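Reet Rimkutė has worked the training rooms at Orgate for nine years, and she doesn't believe the robots will give her back any time. "They said that about the booking software too," she says.

Management bought two arms from Herkard in April to reset rooms between classes. Her crew went from five people to three.

"Who fills the water, who moves the chairs? Still us, with fewer hands."

Her manager, Shahram Jalali, calls it "a shift in duties." He wouldn't say whether the two jobs are coming back.
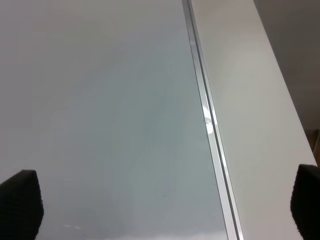
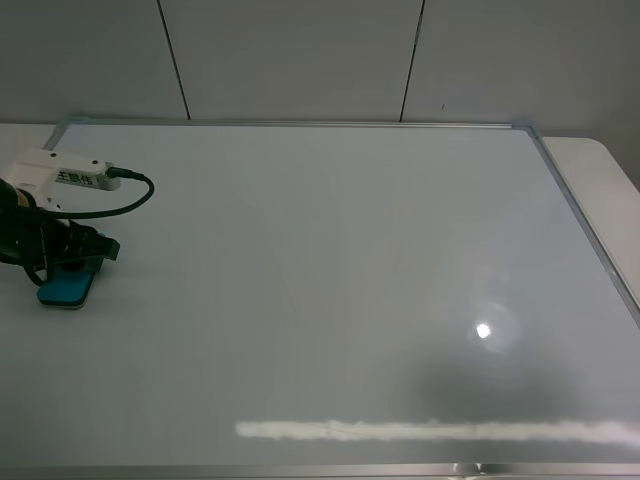 Rimkutė's main complaint is about judgment. An arm can hold a blue eraser over a whiteboard, she grants, but a long white streak along the lower part is what she would go for first. "I asked who checks the boards afterward. Shahram looked at me."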